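Storage and Trade, Handout 2: The Barrel

Before cardboard there was the barrel, and before the forklift there was somebody's back. A full cask is heavy, but laid on its side it can be rolled by one person – two if the road to Wakdale is muddy.

The bulge in the middle does most of the work. It gives the cask a small footprint when rolling, so it steers easily.
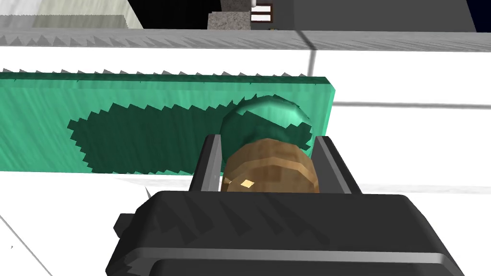
Staves are bent over heat and held by hoops. Glue would spoil the taste, though some Jisine wine might have been improved by it.

Things that went into casks: herring, nails, butter, gunpowder. Ideally a different cask for each. Merchants were not always ideal, and nearly 100 complaints in the Herrera letters concern the butter.
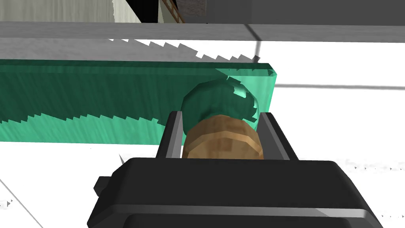 Reading for April

Herrera letters, first 40 pages. Skip the poem.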